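Minutes of the Gripper Trial Group, Grevdale workshop, March meeting

The meeting opened at 4:15 p.m. with Andor Barta in the chair. He thanked everyone for coming out again so soon after the last one, and he thanked Pálfi for the loan of the second set of fingers, which arrived in good order and with far more packing paper than any of us knew what to do with.

The notes of the February meeting were read and accepted with one correction. The spare wrist cable was ordered from Ammont and not from Masitwood, and the secretary is sorry for mixing the two up (again!).

1. Finger comparison

Andor took us through the cloth runs to date. The Masitwood fingers have now done 1,040 grasps and the Ammont fingers 366, so he asked us kindly not to read too much into the difference in scores just yet. His own feeling is that the Masitwood set does nicely on thick hems and gets into trouble on thin jersey, where it tends to close on two layers when we only wanted one. The Ammont set is gentler, but slower to let go. It was agreed that both should be run on the same garments in the same order before any table of results goes out.

2. Two-arm work on dark cloth

A good long while was spent on this item, and it was a happy discussion on the whole. Both arms now work toward the middle of the table, each with its own small wrist camera, and the black cloth has been the hardest piece in the basket by a wide margin. Folds in it are difficult to pick out in the wrist views, and the grasp planner is apt to choose a spot in the middle of a bunch when there is a perfectly good corner waiting.
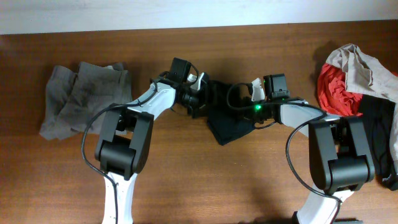
Pálfi felt that we were blaming the fingers for what was really a camera problem, and would sooner see the exposure raised on both wrists before another grasp is logged on anything black. There was a fair amount of nodding at this. Andor agreed to try it, though he would like the old setting kept for half the runs so that we have something to compare with. A block of 205 grasps at each setting was settled on, same cloth, Masitwood fingers throughout.

3. Controller timing

Held over. The new build stops the left arm a moment before the right when both are told to lift, and Andor would like to look through the logs before we talk it over properly.

4. Wear

The finger pads will be changed at 3,000 grasps or at the first visible split, whichever comes sooner. Pads to be kept in the marked tray, please, and not on the windowsill.

The meeting closed at 5:40 p.m., with warm thanks for the plum cake. The next one will be held once the exposure runs are in.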